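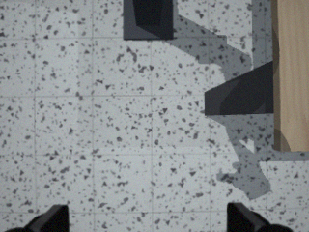 Collwood Home Arm, chores mode: first week

Short version, not yet. Paid 129 for the chores add-on, ran it in the simulator first like the manual says. Speckled tile floor, wood furniture, two black fingers. Open floor, fine. Near furniture, slow. Shadows seem to bother it, couldnt say why.

Pickup test: 20 tries, sock on tile. Got maybe half. Grip is good once it's there, getting there is the problem. Setup took all evening, menus a mess.

Jirkau kit is 200 and no smarter imo. Would I let it tidy a kitchen alone? No. Wait for teh July update.

3 stars. 3/28/19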